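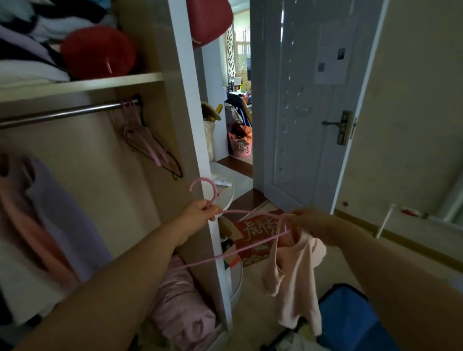
粉色衣架和浅桃色衣服，旁边是开着门的衣柜。

商品页去掉“中老年专用”怎么改：一个下午能做完的步骤

作者：Zakharchenko
更新：2026年6月22日

赶时间，直接写步骤。适合自己开小店、自己写文案的人。我用的后台是Zonow，别家菜单名字不一样，找差不多的就行。

背景两句话。店里卖Gremska的软毛牙刷，标题一直写着“50岁以上适用”。来问的人不少，下单的不多。客服记录翻了一遍，好几位问的是“我妈能不能用”，一聊，问的人自己五十多。懂了吧。没人想买写着自己岁数的牙刷。

准备

导出一份现有的商品标题和详情，存好，别在原稿上改。
客服聊天记录，最近一个月的。
评价，好评差评都要。
一张空表格，3列：原句、顾客真正要的、新句。

第一步：把带年龄的词全找出来

搜这些：中老年、老人、长辈、银发、50+、爸妈款、乐龄、夕阳红。标题、副标题、主图上的字、详情页、搜索关键词、自动回复，都要搜。自动回复最容易漏。我第一次就漏了，页面改得挺干净，顾客一进来机器人蹦一句“亲爱的叔叔阿姨您好”。

主图上的字搜不到，得一张一张点开看。慢，没办法。

找到的句子原样贴进第一列。先别改。

第二步：每句后面问一句“所以呢”

“中老年牙刷”，所以呢？刷毛软。刷毛软所以呢？牙龈敏感的人刷着不难受。好，写进第二列：牙龈敏感，怕疼。

再来一个。“老人专用大字包装”，所以呢？不戴眼镜也看得清。第二列：字大，不用找眼镜。

“长辈放心款”，所以呢？……想不出来。想不出来就是废话，整句删。

这一步别偷懒，后面全靠它。聊天记录这时候拿出来对照，顾客怎么说就怎么抄，他们说“杵得慌”，就别写成“刺激感明显”。

第三步：写新句

规矩就几条：

写情况，不写岁数。“牙龈容易出血的时候用”可以，“上了年纪用”不行。
写手感、大小、重量。刷柄粗一点好握，那就写粗多少。
别夸“年轻”。“让您重返二十岁”更气人，等于先说人家老。
“您”和“你”挑一个用到底。我见过一页里换了四次的。
功效别乱写，牙刷不治病。厂家说明书里没有的一个字都别加，平台会查，顾客也会较真。

例子，照着改就行：

原句：中老年人专用软毛牙刷，呵护衰老牙龈
新句：软毛牙刷，牙龈敏感也能好好刷

原句：爸妈都说好，老年人手抖也能用
新句：加粗防滑刷柄，湿手也握得住

原句：50岁以上人群首选牙线
新句：扁线，牙缝紧的地方也好进

“衰老牙龈”这四个字，当初是我自己写的。不提了。

第四步：关键词留一点

标题去掉年龄词，搜索会掉吗？会掉一些。确实有人给爸妈买东西，搜的就是“老人牙刷”。所以后台的隐藏关键词里留着，前台看不见就行。Zonow的位置：商品管理，编辑，最下面“搜索补充词”。有的平台不让这么填，先看规则在动手。

另外可以单做一个送礼页面，写“给爸妈带一支”。那个页面是给子女看的，语气不一样，两页别混。

第五步：图

图上的字我用Tiler重排，模板套进去，换字导出，快。字号放大一档，在手机上看，别在电脑上看。背景色浅的话字用深灰或者黑，浅灰字配白底谁都看不清，跟年龄没关系。

模特图：白发奶奶捧着牙刷大笑那种，换掉。没有合适的就只放产品。产品图拍清楚，比什么都强。刷头来一张近的，刷柄握在手里来一张，包装背面来一张。

第六步：先改一个，别全改

挑一个有流量的商品。我挑的那个改之前30天有2,472次访问，够看出点东西了。访问不到400的先别测，数字跳来跳去，看不出名堂。

改完放着。别今天改标题明天换图后天打折，那样到底是哪个起作用根本不知到。期间价格不动，活动不报。等访问攒到2,000以上再看：

下单比例，跟改之前比
客服里“能不能用”这类问题多了还是少了
退货理由

下单没变但问题少了，也算值，省客服时间。下单掉了就退回原稿，所以前面说原稿要存好。

常见问题

包装上印着“50+”，改不了怎么办？
页面先改。包装拍背面或者侧面，标题里不提。但详情里得有一张完整包装图，别让人收到货吓一跳，觉得发错了。下一批进货跟厂家说，起订量小的一般不理你，说总要说。

药品、保健品也这么改吗？
别。有适用人群要求的必须照写，一个字不能动。这篇只管牙刷、牙线、漱口杯这些日用的。

年轻顾客会不会看不懂？
不会。牙龈敏感不分岁数，二十几岁的来买软毛的也不少。

评价里顾客自己写“给老人买的”，要不要处理？
不用管。那是人家的话。

改完标题太短，空着可惜？
空着就空着。想加就加尺寸、支数、刷毛软硬。别又把形容词塞回来。

差点忘了：快递里的小卡片也要查。我那批印的是“祝您健康长寿”，还剩一箱，现在当便签用。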